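Ticket: Table-clearing demos rejected by the replay checker
Product: Pikodine hand-held gripper, recorder build 33
Opened by: Rosalinda Cabrera
Status: Open, waiting on Ulon support

The task is "clear the table." A person holds the gripper, picks up the trash, and the recorder logs the hand path and the finger width so the arm can learn it later. We need 2,000 clean picks by the end of August. The checker is throwing out almost 24 percent of them, and it has strong opinions about snack packets.

The message is always "grasp not confirmed." You can have the thing squeezed between both fingers and the checker will insist you are holding air.

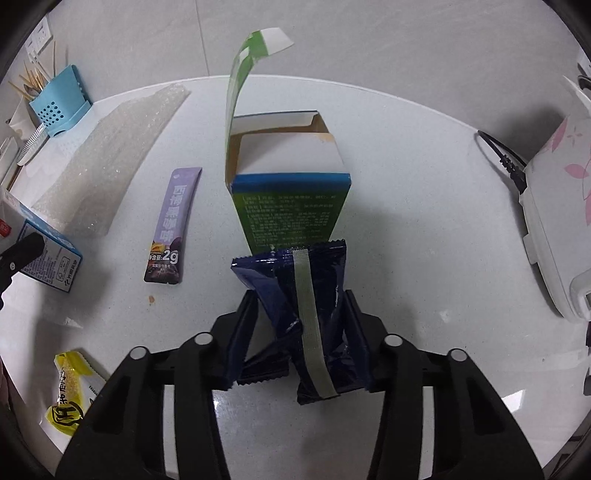
Lorcan Ó Gríofa: Is the finger width reading steady through the hold, or does it drift? Crinkly plastic gives way slowly, and the checker calls it a miss if the width is still changing when the lift starts. Try pausing a beat between closing and lifting.

Tried the pause. It helped with the packets. It also taught me to stand over garbage like a butler waiting for instructions, and I assume the arm will now learn to do the same. If there is a setting for the hold time, I'd sooner use that than train a robot in my personal hesitation.

Other things tried, in order:

Restarted the recorder. No change.
Redid the finger calibration, fully closed and fully open. No change, though it now says "Great job!" when finished.
Wiped the fingers. No change.
Went back to build 32. Worse, and it lost my task names.

The second problem is the bubble wrap. With a big sheet, the fingers close on so little plastic that the width reads the same as fully shut. The checker sees two fingers touching and rejects the demo before I've gone anywhere with it.

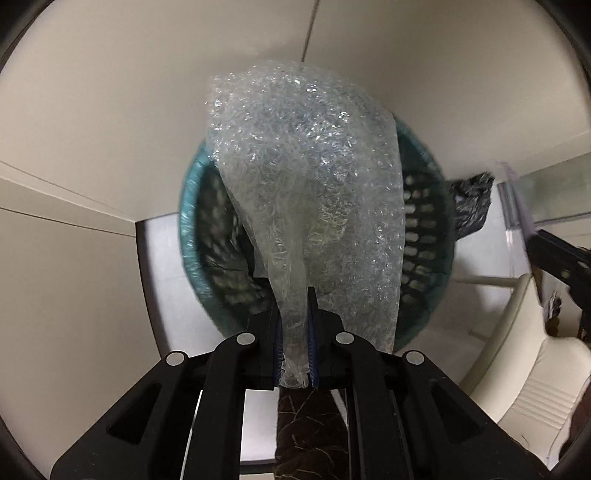
Lowering the minimum width to zero gets those picks accepted. Sadly it also accepts picks of nothing, including one I made by accident while scratching my elbow. I have put it back to the default.

What I need from support:

Can the minimum width be set per object instead of per session?
Can I rescue the rejected demos without recording them again? The raw files are still on the Avdale drive.

Hideaki Imai has the same recorder build and gets the same error on thin film, so I don't think it's my unit. Logs attached. The elbow one is in there too, marked as a success.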